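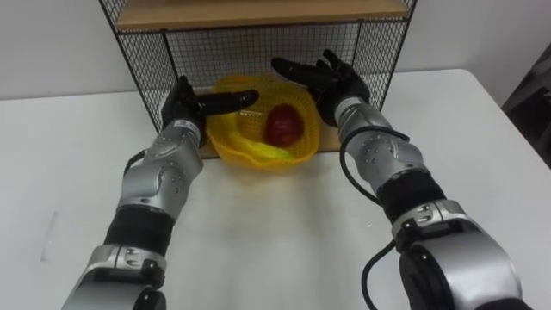

From: Imre Barta
To: canley-users
Date: Friday, September 15, 2023
Subject: Re: Duplicate rows after nightly merge

Nilmini Kodikara wrote:
> We moved the parish register index to Canley 34 last week. The nightly
> merge now leaves duplicate rows in the burials table, 208 on the first
> run and the same number every night after that. Baptisms and marriages
> are clean. The key is surname + date + entry number, same as before.
> I have rebuilt the index twice with no change. Is there a setting I
> missed?

Same number every night suggests the input, and I would leave the index alone for now. Two things to check.

First, the collation. Release 34 compares keys byte by byte unless the table header says otherwise. Older tables have no collation line, so "Bárány" typed as one accented character and "Bárány" typed as letter plus combining mark used to match and now don't. To see whether this applies, run

canley dump burials --keys --hex | sort | uniq -c

and compare a few of the duplicated surnames. Accented letters will show as either two bytes or three. If you see both forms, add

collate = nfc

to the header and run the merge with --rekey. Plain --rebuild reuses the stored keys, which would explain why your two attempts did nothing.

Second, trailing spaces in the entry number. The Gurness export pads that column to a fixed width and the Prarka one does not. Sabina Brabec posted a filter for this in January; it still works, but line 62 needs the new option name (trim-right, formerly rtrim).

Take a copy before using --rekey. It rewrites the table in place and the undo log does not cover it. On our own burials table, 3165 rows, it finished in under a minute.

If neither applies, please post the header block and one duplicated pair in hex. The pair from the dump, please, as the web viewer normalizes text before it displays it.

Imre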